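# The Waiting Pose

In the spring I wrote a function called hold_ready, and it had only one duty. When the planner had no answer, the arms should go up, the palms should open, and everything should stay still until an answer came.

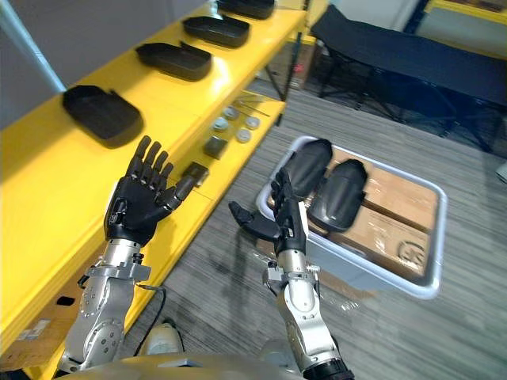
I was then four months at Skivier. We were making the planner for a customer named Tsakiris, who wanted parts carried from shelves to bins during the night. My colleague had written the perception side and I had the motion side, and between us there was a queue of messages which neither of us loved.

The fault was number 1105 in our list. Once in a night, never twice, the robot went into the waiting pose and remained there for roughly 15 minutes. Then it lowered its hands and continued with its work. The log said only: no plan, no plan, no plan, plan found. Nothing in the room had changed between the last two lines.

My colleague believed the fault was in my solver. I believed it was in her shelf detector. We were very polite about this. She brought me tea and asked if I had checked my joint limits again.

So I stayed one night to watch. I sat on a low chair with the laptop on my knees and played the messages on the screen as they arrived. For a long time it was dull. The arms reached, the fingers closed, the planner wrote its small green lines. I ate my sandwich. Then the lines became red and the two hands rose and stopped, facing each other, as if they held a large ball that I could not see.

I looked at the planner's map, and there it was. In the map, between the hands, stood an obstacle with the size and the height of a person sitting.

I moved my chair back. The obstacle did not move. I opened its record. It had been seen first at message 1609, on a night in November, when the system was still at Jollard and ran on the old code from Flasovell. Somebody had sat down there to watch, as I did. The map had been saved with the person in it, and each night, when the memory was cleaned, the old map was loaded for a while before the new one replaced it.

The repair was 7 lines. I wrote them before the hands came down, but I did not send them. I waited with the robot until the shape faded from the screen, first the legs, then the shoulders.

In the morning I told my colleague that the fault was neither hers nor mine. She asked whose it was, and I showed her the record. She looked at it for some time and went to make the tea.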